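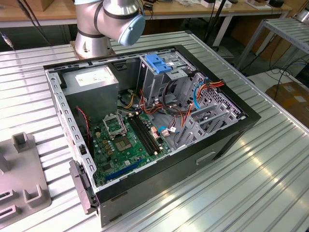

Good practice in a robot cell starts long before anybody presses a start button, and most of what I want to get across in this session is about the dull half hour beforehand. You will remember from the last handout that we split the rules into those that protect people, those that protect the workpiece, and those that protect whoever has to make sense of your records afterwards (very often you, six weeks later, with a cold cup of tea). Disassembly and repair work is a lovely way into all this, as the workpiece is never quite the same twice. Take a desktop tower lying on its side with the panel off, the CPU socket empty and its bracket flipped open, and yellow, red, black and orange wires running across the middle towards the drive bays. Every one of those wires is something a finger can catch on. A CAD model of the case will tell you where the drive cage is, but it won't tell you where the cables have decided to lie this morning, and so our written procedure has to.

## Session 4: House rules for shared cells

The notes follow the Plenduvetti rulebook, which is the one we use in the teaching lab. It isn't a standard and doesn't pretend to be. Where a proper standard applies to your machine, that comes first, then the manufacturer's manual, then Plenduvetti. If you find the three of them disagreeing, please come and tell me - I collect these.

### 4.1 Before the arm is powered

- Walk round the bench once, all the way, and look at the floor as well as the top.
- Check that the base flange bolts are tight and marked. A paint mark that no longer lines up counts as loose.
- Confirm that the workpiece is disconnected from the mains. Power supplies stay closed, always, whatever the task sheet says.
- Find the emergency stop with your hand as well as your eyes.
- Write the workpiece number in the log before you touch anything. The Skestier logs run to 358 entries at the moment and the gaps are nearly all from people who meant to do it later.

I'm often asked whether the walk round is still needed when you only popped out for five minutes. Yes, I'm afraid it is! Cells are shared, and five minutes is plenty of time for a well-meaning colleague to move something.

### 4.2 The gripper

The gripper gets a section to itself because it is the part that students treat most casually. It is small, it looks sturdy, and after a week or two you stop seeing it. Inspect the fingers, the linkage and every visible screw at the start of the shift and again after any contact you didn't plan. Use the torque given in the manual for your own model and don't borrow a figure from the next bench.
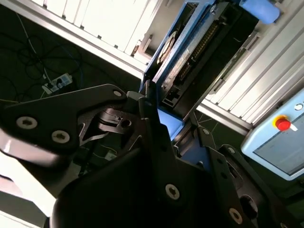
The same goes for anything you've clamped or fastened near the gripper's path. If you change a fixture, even by the width of a fingernail, the taught positions belong to the old layout and need to be walked through again at reduced speed. Keep one hand by the stop while you do it, and have your partner read the positions aloud from the sheet. It feels a bit silly the first time, I know, but it does slow everybody down to a sensible pace.

### 4.3 Speed and approach

For teaching purposes we cap the last part of any approach to an open chassis at 200 mm per minute. You'll find this painfully slow. The cap may be lifted once the path has been run clean and signed off by both partners, and it comes straight back if the workpiece is swapped, turned or nudged.

Approach from above wherever you can, and come out the way you went in. Sideways moves inside a case are allowed only with a drawn sketch of the cable runs attached to the log sheet. Pencil is fine.
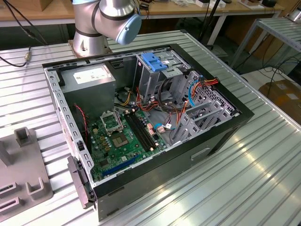
Zuleica Paiva wrote back after reading the draft of this section that the sketch rule is too soft as it stands: a drawing made at nine in the morning shouldn't be trusted at four in the afternoon, and she would like each one to carry a time and to lapse at the end of the shift. I think she's right, and Roos Groen has already put it into the Varkel version, so please treat it as a rule from October onwards.

### 4.4 Boards and contacts

Bare boards and edge contacts have their own page in Plenduvetti, and it's worth reading slowly. The short form is that you hold by the edge or the carrier, you never close on a contact row, and you wear the wrist strap for any handling by hand, including the quick bit of tidying at the end.
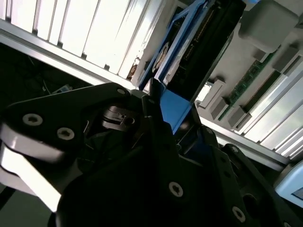

*Fig. 4. Gripper at the blue tray; the row of gold contacts runs along the module.*

For the exercise, pick one step from your own task sheet and write the rule that governs it, then the check that shows the rule was kept. Two or three sentences each will do. Bring them along on paper, as we'll be swapping them round, and do bring the Evangelista checklist too if you still have your copy (spares are in the tray by the door).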